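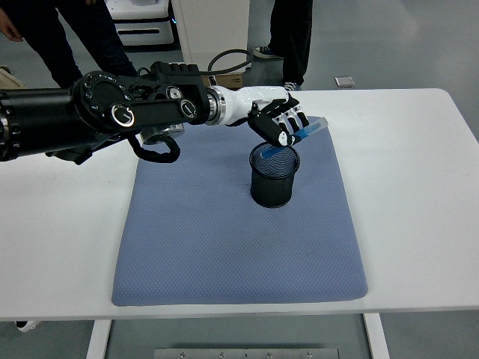 Re: [motora-users] Marker catches on the cup rim during the last part of the insert

Prev by thread | Next by thread | Index | Search

From: Aleksandra Grabowska
To: motora-users
Tuesday, 16:40

On Tuesday, Booker Bellamy wrote:
> Our insert task stops too early. The planner brings the marker over
> the pencil cup, then the thumb touches the mesh and the force guard
> ends the motion. We already raised the approach height in the config.
> Is it the perception or the planner?

Hello Booker, hello all,

I think it is both, but the planner is easier to repair, so I begin there.

In our setup the marker is held at an angle, with the lower end going into the cup and the thumb just over the rim. If you plan only for the tip of the marker, the solution looks fine and the thumb is forgotten. Please check that your attached object and also the thumb link are in the collision model during the last phase. In Motora 6 the hand links are removed from checking when the grasp is closed, and they do not come back by themselves. You must call restore_hand_links() before the insert. I lost one full day with this.

About perception: a mesh cup is not nice for a depth camera. Many rays go through the holes and hit the far wall or the mat. We fitted the cylinder on the raw cloud and the center moved between one run and the next. Now we fit only the rim as a circle, and we take the height from the mat plane. With 2000 points after the crop it is stable. With 274 it was not.

The marker is translucent blue, and our camera sees it badly. We do not try to detect it anymore. We take its pose from the hand joints at the moment of grasp and keep it fixed to the palm. This is wrong if it slips, of course - I have no good answer for slipping yet.

One question back to Brunello Greco, if he reads this: is the force guard filtered before or after the gravity compensation? The log from Calimlim shows a spike at sample 1419 and I cannot explain it with contact only.

Best regards,
Aleksandra

Comments (3)

Sandro Ferri: Same problem with the thumb link in our lab. The restore call fixed it.

Brunello Greco: After the compensation. I will look at sample 1419, please send the full log.

Booker Bellamy: Thank you, the hand links were missing here too. Rim fit is next.

Contact the list owner | Copyright Motora users list, Penville | Back to top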